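Trulel Slatted Workbench: Seven Months In

1 June 2018

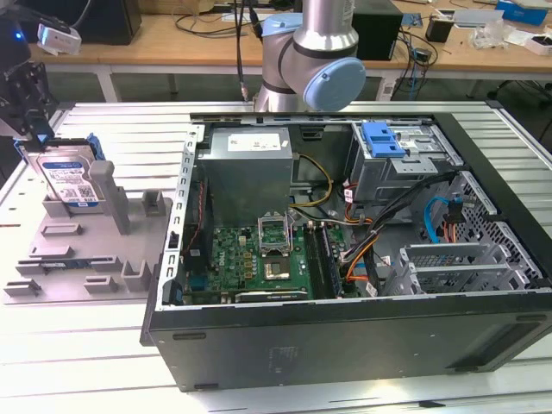

An old Dell tower with its side off, socket open.

I bought the Trulel bench back in November after one too many evenings hunched over the dining table, and I've been meaning to write this up ever since. I fix up old desktops as a hobby (my sister calls it hoarding), and what I wanted was something I could stand at without my lower back complaining the next morning. I paid $57 for it from Gritton, plus shipping, and at that price I wasn't expecting much!

Assembly first. The instructions are one folded sheet with drawings so tiny I ended up taking a picture of them on my phone and zooming in. The legs go on with four bolts each, and the bag I got was one bolt short. I wrote to Trulel and a very nice person named Asnakech Tufa answered the same afternoon, and the missing bolt came in a padded envelope with three spares. Full marks there. Leave everything finger tight until the bench is standing up, or the last crossbar won't line up and you'll be undoing half of it like I did.

The top is slatted metal and I love it more than I thought I would. Dust and crumbs fall straight through, it wipes down in seconds, and I can hook a clamp lamp onto it pretty much anywhere. The downside is that small screws fall straight through too. I lost two the first week, then bought a magnetic dish from Udton and put an old bath towel on the shelf underneath, and now I only lose them on the carpet like a normal person.

Is it steady? Mostly. Side to side it's great. Front to back there's a little wobble if you really lean on it, say when you're fighting a stuck drive screw. Rubber feet helped. The ones it comes with are hard plastic and they skated all over my garage floor, so I swapped them for a set from the hardware store.

My neighbor has the Fehr bench, the one with the solid top and the drawer, and I've borrowed it a few times. It's nicer, no question. It's also so heavy that it took both of us to get it through his side door, and he paid more than double. If I had a proper workshop I'd probably go that way. For a corner of a garage that also has to hold two bikes and a chest freezer, mine folds flat against the wall and his doesn't.

One gripe: the finish. There's already a scratch by the front left corner where I dragged a case across it, and the edges of the slats could be smoother. Run your hand along them before you lean on it in short sleeves.

Four stars from me. I'd give it the fifth if they'd put decent feet on it and print the instructions bigger.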